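3.2 Bin wear and small-item sorting

The second part of the project looked at the grey storage bins used at the Urndale sorting bench. The aim was to find out whether surface wear on the inside of a bin makes small items harder to tell apart from the floor, and whether worn bins should be moved to other uses. The bins came from the Sisanora stockroom and had been in service since August. No record of earlier use was available.

The bench holds the bins in adjoining pairs. Each trial used the front bin of a pair. Items were placed one at a time on the bin floor, with no padding and no dividers. The item set was mixed on purpose and included hard plastic parts, soft toys and small pieces with more than one color. Sawatzky labels were left off so that sorting depended only on shape and color.

Wear was recorded separately for the walls and the floor, using the four terms in the Bistik inspection sheet: clean, rubbed, scratched, and speckled. More than one term could be given to a surface. Marks that could be wiped off with a damp cloth were not recorded. 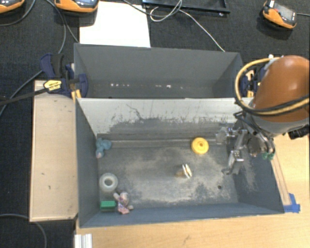

Figure 8. Front bin with small items on the floor. Scratches and speckled wear on the rear inner wall; beige and whitish scuffs on the floor.

The floor scuffs in Figure 8 are strongest in the middle and on the right. The left inner wall is smooth, while the right one has pale rubbed patches near its base. Wear on the rear wall is visible where the light upper surface meets the darker grey area below.

Color contrast differed between items. The bright yellow disc stands out against the blue-grey floor and also against the scuffs. The teal-blue plush toy in the back left corner is closer to the floor in color. The small piece with off-white and tan-brown portions is the weakest case in this set, as its colors fall near those of the scuffed areas. Items of this type were listed as "low contrast" in the trial sheet.

Each bin was used for 15 trials, giving a total of 200 placements over the full set after incomplete trials were removed. Trials were marked incomplete if an item was entered twice or if the sheet had no wear term.

Two limits apply. Lighting at the bench was not measured, and only one bin color was tested. A repeat with a darker bin is listed under further work in section 5.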